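Research > Robotics > News

Two-armed robot learns household jobs by checking its own guesses

A pair of robot arms in Ustberg has been learning small household tasks at a speed that has surprised even the people who built the system. The Turnumik project, run out of the Rosales laboratory, published its first full set of results in May, and they make for very cheering reading if you have ever watched a robot spend a whole afternoon failing to pick up a sock.

The idea behind the work is easy to explain. Most robots that learn from people are shown a task many times over and then copy the movements. That goes well until something is in a slightly different spot, and then the arm sails confidently past it. Turnumik adds a second step. Before each movement the robot makes a guess at what its cameras ought to show a moment later, and if the real view doesn't match, it slows down and tries a small correction before carrying on.
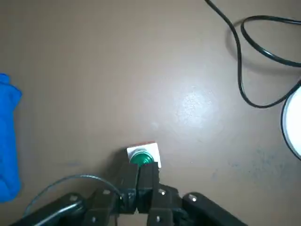
Pressing a button turns out to be a lovely test of this, as a finger that comes down a little to one side can slide off or push the whole thing across the table. With copying alone, the arms often missed when the button had been moved since training. With the guessing step switched on, they got there far more often, and usually at the first attempt.

The team used 500 demonstrations in all, spread over 11 tasks. That is a small number for this sort of work (plenty of groups would want that many for a single job!) and every one of them was done by a person guiding the arms by hand. The tasks run from pressing and pushing up to folding cloth, opening boxes and passing things from one gripper to the other.
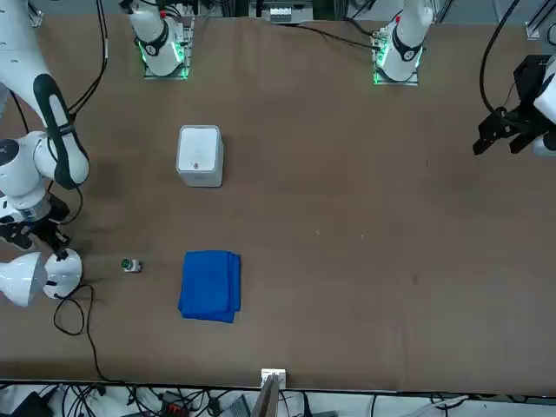 Folding was the one everybody wanted to see. Cloth is awkward for robots because it never lies quite the same way twice, so a copied movement goes out of date almost at once. The new method doesn't need a perfect model of how a towel behaves. It only has to notice that a corner isn't where it was expected, and the arms can then let go, shift across and take hold again. The published results include several runs where the robot did this twice in a row and still finished the fold.

There was a nice extra finding too. The robot's guesses were much better when it combined close-up views from the grippers with a wider view of the table. Take away the close-ups and the pressing tasks suffered most. Take away the wide view and the arms began to get in each other's way. 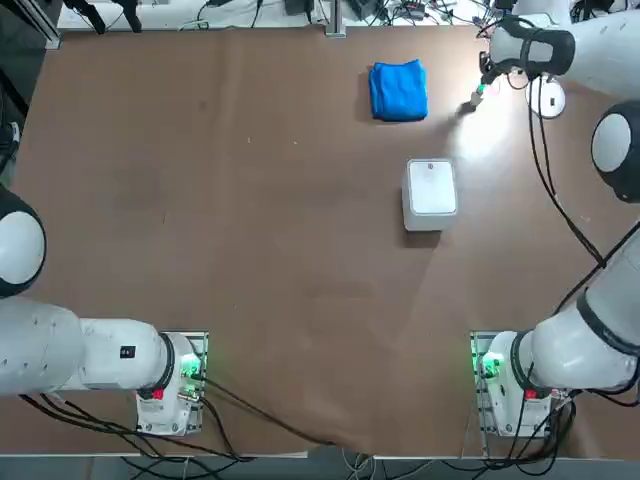
It isn't all solved, of course. Shiny surfaces still throw the guesses off, and the extra checking makes each task slower, with the longest ones taking five minutes from start to finish. The authors also point out that both arms were bolted to the same table throughout, so how well any of this travels is an open question.

An answer may come fairly soon. A second set of arms is being put together at Trorkthorpe, where the same trained system will be tried under different lighting and with household items it has never met.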